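Last updated: July

I have finally had a go at the living room, and I am so pleased I want to tell everyone who will listen! We've been in the flat in Usley for two months and the big grey sofas have been lovely from the start, but everything around them had turned into a sort of holding area for stuff with no home.

The sofas came from Davitz and they are enormous, soft, squashy things with great padded backs and rounded arms. I adore them. The trouble with big rounded arms is that they collect things (jumpers, post, half-read magazines) and before you know it you're living in a cloakroom.

My answer to almost everything at the moment is red. The floor is pale, the wall is white, the sofas are grey, and it all needs a bit of a kick. I bought a length of red-orange fabric on the market, more than 150 centimetres of it, and I'm as happy as anything every time I walk in and see that colour — it's like leaving a lamp on. 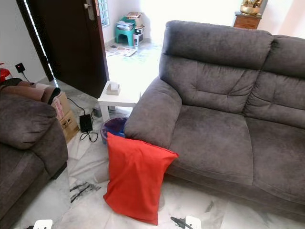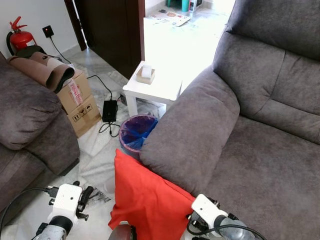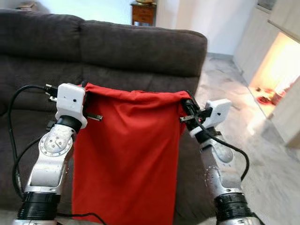

Red-orange fabric in all three, and still my favourite colour.

I've been working round the room in little bursts, usually with the radio on and a mug of tea going cold somewhere. The small white side table has been a great success. It's only there for the tissues, really, but having them by the sofa in hay fever season is pure luxury, and the little bin with its dark blue liner goes right next to it. I used to trek to the kitchen with every crumpled tissue. Never again!

Still to do: the cardboard boxes by the other sofa. They've been sitting there since we moved in, and I keep promising I'll flatten them and take them down to the recycling place at Urkar. Then there's the black adapter and its cable on the floor. I'd love to run it neatly along the wall, so I've ordered a packet of stick-on clips from Karimi and will report back once they're up.

I'm also thinking about a rug. The tiles are gorgeous in this weather, lovely and cool underfoot, but I suspect I'll feel differently by November. I saw a thick woolly one in a deep rusty shade that would look wonderful with the grey, only it was 500 pounds and I had to walk round the shop twice to get over it. If you know of a good second-hand place for rugs, please leave me a comment — I'm happy to travel a bit for the right one, and I've already measured the gap between the sofas.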